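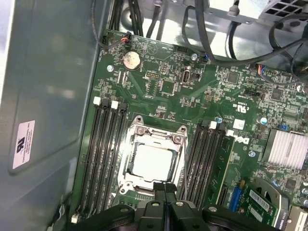
Board and processor in the open case, with the four memory slots to the left of the socket.

Woliten Quiet Tower review: the desktop I bought for my photo archive, one long winter later

I should say up front that I'm not a hardware person. I shoot film, mostly, and a little digital, and for years all of it was scanned and edited on a laptop that sounded like a hair dryer whenever I opened more than a couple of files. When I finally started on my grandmother's slides (she traveled a lot, and she never threw one away) I knew the laptop wasn't going to make it. So I went looking for a desktop that could sit two feet from my ear all evening without driving me up the wall, and I ended up with the Woliten. I love it. There are some complaints further down, but I love it.

The noise first, or the lack of it. With a scan running and the editor open I can hear the scanner, the clock in the hall and the neighbor's dog, and the computer comes in a distant fourth. When I export a big batch the fan does pick up, but it's a low, even rush of air, and it settles again quickly. My old laptop used to hunt up and down all night — whine, stop, whine, stop — and I hadn't noticed how tired that was making me until it was gone.

Speed is harder to write about without turning into a chart, so I'll give you what I know. The slide project came to 3,901 scans. On the laptop, opening that folder meant going off to make tea. On the Woliten the thumbnails fill in as fast as I can scroll, and I can flip between full-size versions of the same slide to check the sharpening with no wait worth mentioning. I've had the editor, the scanner software, a browser full of tabs and some music going all at once, and it just carries on!

Dust removal is the one job that still makes it think. If you use the automatic cleanup in Brisilano (my editor of choice, and a lovely program) on a large scan, you'll be looking at a progress bar for a bit. I batch those and go cook dinner. My friend Þórarinn Baldursdóttir, who got me into scanning in the first place, does all of hers by hand with a tiny brush and thinks I'm a barbarian. Her prints are better than mine, so I can't really argue.

Setup was easy. I plugged in the monitor, the keyboard and the scanner, answered the usual questions, said no to most of the offers, and was working the same afternoon. Moving the old files over took far longer than anything else, and that was the fault of my elderly Kaewsai backup drive, which does everything at its own pace.

Now the grumbles. The front ports are too close together, and a chunky card reader will block the one beside it. I gave in and bought a short extension cable. The power light is a fierce blue and I've put a piece of tape over it. The feet are hard and slippery, so on a smooth desk the whole thing slides when you push in a plug; a scrap of rubber shelf liner fixed that. And the printed manual is nearly useless, with one fold-out sheet in very small type. The version on the maker's site is much better and has proper diagrams.

I paid $1,148, which was a lot for me. I'd promised myself I'd stay under $1,000, and there was a Ganell at the shop that would have done it. I tried it twice. It was a perfectly nice machine, but the fan had a faint tick to it, and once I'd heard that I was never going to stop hearing it. If you keep your computer under the desk or work in headphones, save the money and get the Ganell.

For anybody with shoeboxes of slides and a quiet room to work in, though, I'd recommend the Woliten in a heartbeat. I've finished the slides and moved on to the negatives, which are in no order at all and mostly seem to be of the same lake.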